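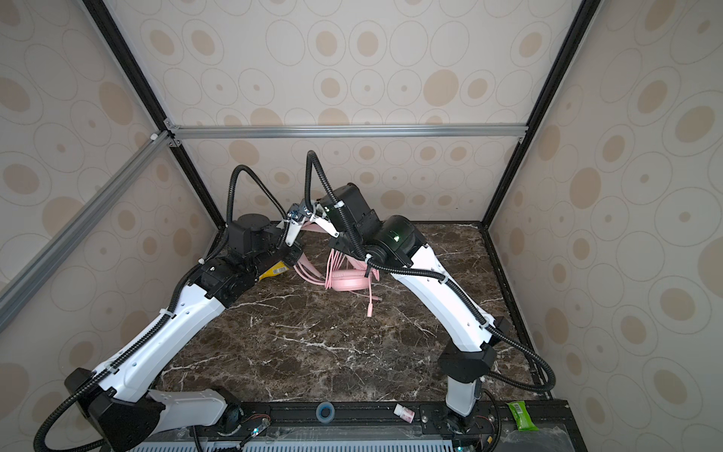 Nassoro Nyanda picks up the phone on the second ring and apologizes for the noise. There's a kettle going, and somewhere behind it a radio. He has been fixing headphones at his kitchen counter in Brunport for years, mostly the cheap wired kind that other people throw in a drawer, and he'd much rather talk about those than about anything with a battery in it.

"A wired pair is the friendliest thing you can take apart," he says. "There's a plug, a cable, a band, two cups. You can follow the whole thing with your finger! If one side goes quiet, you start at the plug and work your way up, and most of the time you don't even get as far as the cups."

He loves the colorful ones best. Pink, he tells me, is the color he gets asked about more than any other, usually by a parent whose kid won't accept a black pair as a replacement. "And why should they? They picked pink. So we save the pink ones."

His first piece of advice is about the table. Clear a good stretch of it, lay the headphones down flat and let the cable run out toward you so it isn't twisted under anything. Then plug them in, play something with plenty going on in both ears (he uses an old Mokoena live record) and bend the cable gently, an inch at a time. "When the sound cuts out, stop. Put a bit of tape there so you don't lose the spot. I lost the spot for a whole evening once, I was so mad."

Replacement plugs he buys loose, from a parts shop called Jiden, and he keeps them in whatever small boxes the mail brings. He writes nothing on the boxes. "I know, I know. My sister labels everything. I open four boxes and find what I want in the fifth, and I've usually found something better on the way."

We get to storage, and he speeds up. Don't wrap the cable around the headband! He says it twice. Big, lazy loops are the way to go, with the plug hanging free at the end, and a hook on the wall if you have one.

Last October he repaired a pair for a neighbor's daughter, who came back the next day with three friends and a shopping bag. He's still working through the bag.

Recent interviews
The Eltitz button collectors
A shelf for every teapot
Learning to re-cane a chair at 70
One drawer, many screwdrivers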